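Dec 24, 2023

Back on the table-setting job, with the bench to myself and the heat finally on. Wen-hsiung left a note asking me to settle the layout before he writes up the sheet for Deltden, so that's what I did with my morning (and a good bit of the afternoon, once I got picky).

The set is the slate-blue plastic one: plate, fork, knife. I'm keeping the fork on the left and the knife on the right, plain as can be. Randa wanted to try the fork and knife together on one side like they do at the Boonchu canteen, and I said no, we've had it the normal way since May and I'm not redoing the sheet over that!
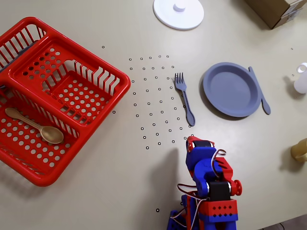
Fork upright beside the plate, knife on the right, spoon still in the red basket.

I like this one. The fork has a bit of room to itself and you can read the whole setting at a glance. The knife leans a little and I can live with that. The spoon stays in the basket for now, because we still haven't agreed whether it goes above the plate or next to the knife. Randa says above. I say whatever's on the Cledar card, if anybody can find the Cledar card.

Basket notes, while I think of it: the divider is handy, it keeps the spoon down in its own section. I'd like to try the basket square to the table edge too, as I keep setting it down on a slant and then everybody copies me.

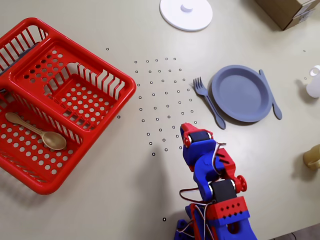
Fork on a diagonal, handle close to the plate. Basket on the left, white lid at the back.

With the fork tipped like this it looks like somebody set the table in a hurry, which might be fine for the "casual" row on the sheet. Ask W-H. For the formal row I want it straight and farther out from the rim. The lid and the little bottle with the spout need a shelf, and the cardboard box could go with them. Pukell bin, maybe?

To do:
find the Cledar card
spoon position, decide with Randa, 2 options max
try the basket straight
email Wen-hsiung about the casual row
new tape for the drawer labels, 9 of them are peeling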